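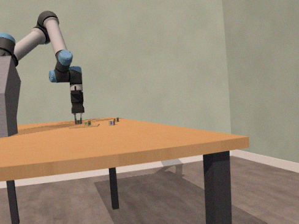

스턴빌(Stirnville) 옛길 걷기 모임 정기회의록
2022년 3월 28일 월요일, 저녁
읽는 시간 6분

저녁 먹고 바로 시작. 지난 회의록은 낭독 생략, 이의 없어서 그대로 승인. 단 "우물터 이정표 이전"은 "이정표 교체"가 맞다고 지적 나와서 고침.

1. 안내지도 재인쇄

구판 재고 거의 바닥. 역 대합실 꽂이는 이미 비었고 도서관 쪽에 조금 남음. 재인쇄는 이견 없음. 문제는 부수.

Purkura 인쇄소 견적 두 가지 받음. 1000부와 3000부. 장당 단가는 3000부가 훨씬 낫지만 보관할 데가 마땅찮음. 지난번 판은 남은 걸 창고 바닥에 쌓아뒀다가 습기 먹어서 꽤 버렸음. 그 얘기 다시 나옴. 길게 나옴.

의견 정리:
- 노선 두 개가 내년에 바뀔 수도 있으니 많이 찍으면 손해라는 쪽
- 어차피 여름에 관광객 오면 금방 나간다는 쪽
- 접지 방식 바꾸면 단가가 또 달라지니 견적부터 다시 받자는 쪽

결론: 1000부 먼저. 접지는 현행 유지. 종이만 한 단계 두꺼운 걸로, 비 오는 날 찢어진다는 불만이 계속 들어와서. 교정지는 다음 회의 전에 메일로 돌림. 교정 볼 사람은 지명 표기 꼭 확인할것. 구판에 "방앗간길"이 두 군데 다르게 적혀있음.

표지 사진은 결정 못함. 제방 사진이 낫다는 의견 많았는데 해상도가 낮음. 맑은 날 다시 찍어보고 안 되면 구판 표지 그대로.

2. 1938년 다리 안내판

노선 중간 돌다리 안내판 문안 검토. 초안이 너무 길다는데 다들 동의함. 읽다가 지나가던 개한테 끌려간다고. 반으로 줄이기로.

준공 연도 확인 건. 다리 난간 명문에 1938로 새겨져 있고 군청 대장에도 같음. 다만 동네 어르신들은 그 전에도 건넜다고 하심. 목교가 먼저 있었던 것으로 보이나 문서가 안 나옴. 문안에는 "현재의 돌다리는 1938년 준공"이라고만 쓰고 목교는 "주민들의 기억에 따르면" 정도로 한 줄. 단정하는 표현 쓰지 않기로.

영문 병기할지? 찬반 반반. 자리 모자람. 영문은 지도 뒷면에 싣고 안내판은 한글만. 글자 크기는 키울것, 지금 시안은 안경 쓰고도 안 보인다는 말 있었음.

설치 위치는 다리 동쪽. 서쪽은 농기계 도는 자리라 안 됨. 땅 주인께 구두로 허락 받았으나 서면은 아직. 서면 받기 전에는 구멍 파지 않기로 함.

3. 13번 구간 (제방 끝 ~ 과수원)

겨울에 내려앉은 데 그대로임. 군청 담당 부서에 전화했고 현장 확인은 한다는데 날짜는 못 들음. 그때까지 우회.

우회로는 과수원 뒤 농로. 진흙 심함. 지난주 답사 때 신발 한 짝 박힌 사람 있음. 자갈 좀 깔면 좋겠다는 의견, 그런데 사유지라 우리가 마음대로 못 깜. 과수원 쪽에 물어보기로.

우회 표시는 리본으로 하지 말고 말뚝으로. 리본은 바람에 날아가서 결국 쓰레기. 노란색 말뚝 재고 있음, 모자라면 추가 구매. 말뚝 머리에 화살표 방향 꼭 확인하고 박을 것, 작년에 하나가 반대로 박혀서 단체 한 팀이 축사로 들어갔음.

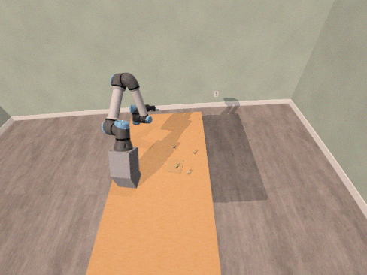 우회로는 유모차로도 갈 수 있나?
지금은 어려움. 농로 초입 턱이 높고 비 온 뒤에는 바퀴가 빠짐. 홈페이지 구간 안내에 "유모차·휠체어 통행 곤란"이라고 이번 주 안으로 써넣기로 하고, 제방 보수가 끝나면 내림.

4. 봄 걷기 행사

코스는 짧은 코스 하나만. 긴 코스는 13번 구간 때문에 올봄은 쉼. 아쉽다는 의견 있었으나 안전 문제라 더 논의 안 함.

출발은 역 앞, 해산은 양조장 터. 작년처럼 중간에서 도시락 먹지 않고 각자 간식만. 쓰레기 봉투는 조별로 하나씩.

간식: 빵집 Dwivedi에서 단체 주문 받아준다고 함. 단팥빵이랑 호밀 작은 것. 전날 오후까지 수량 알려줘야 하니 신청 마감은 그보다 하루 앞당김. 견과 알레르기 있는 사람은 신청할 때 적게 할 것. 신청서에 그 칸이 없음 → 추가.

참가비 올리자는 안건 나왔는데 부결. 어린이는 계속 무료.

우천시: 가랑비는 그냥 감. 호우주의보면 취소, 당일 아침 문자. 작년에 취소 문자가 늦게 가서 역 앞에서 기다린 분들 계셨음. 이번엔 일찍 보냄. 문자 발송 명단이 옛날 거라 번호 바뀐 사람 확인 필요.

보험은 작년과 같은 조건으로 갱신. 증권 사본 파일철에 끼워둘것.

5. Skundthorpe 쪽 편지

자매 걷기 모임인 Skundthorpe에서 편지 옴. 가을에 몇 명이 방문하고 싶다 함. 환영하는 분위기. 숙소는 우리 쪽에서 민박 알아봐주되 비용은 각자 부담. 통역은 고등학교에 문의해보자는 말 있었고, 수업 기간이라 될지 모르겠음. 답장은 초안 돌린 뒤 발송. 방문 시기 두 개 정도 제안하는데 추수기는 피해서.

저쪽이 자기네 수로길 책자를 한 권 보내옴. 회람함. 그림지도가 좋음, 등고선 없이도 오르막이 잘 보임. 우리 것도 다음 개정 때 참고. 책자는 파일장 둘째 칸에 둠, 가져가면 적어놓고 가져가세요.

6. 기타

- 창고 열쇠 하나 행방불명. 집에 있는지 다들 찾아보기.
- 예초기 날 교체. 구매 승인.
- 홈페이지 사진첩 로그인 비밀번호 바꿈. 필요하면 따로 문의.
- 양조장 터 벤치 등받이 흔들림. 볼트만 조이면 될듯, 다음 답사 때 공구 지참.
- 답사 기록지 양식이 두 종류로 돌아다님. 새 양식으로 통일하고 옛것은 이면지로.
- 제비집 있는 처마 밑(옛 우체국)은 여름까지 모여 서서 설명하지 않기. 길 건너편에서 설명.
- 단체 조끼 추가 제작 건은 시간 모자라 다음으로 넘김.

할 일
인쇄소에 부수·종이 통보
다리 안내판 문안 줄여서 회람
과수원에 자갈 문의, 땅 주인 서면 동의 받기
신청서에 알레르기 칸
문자 명단 정리
Skundthorpe 답장 초안
13번 구간 건으로 군청에 한번 더 전화

다음 회의는 지도 교정지 나오는 대로 날짜 공지. 장소 같음. 조끼 견본 있는 분은 가져오셔요.

정리하다 빠진 내용 있으면 회신 바람니다. 이상.

이 사이트는 방문 통계를 위해 쿠키를 사용합니다. 동의 | 설정

스턴빌 옛길 걷기 모임 | 문의하기 | 무단 전재 금지 | 맨 위로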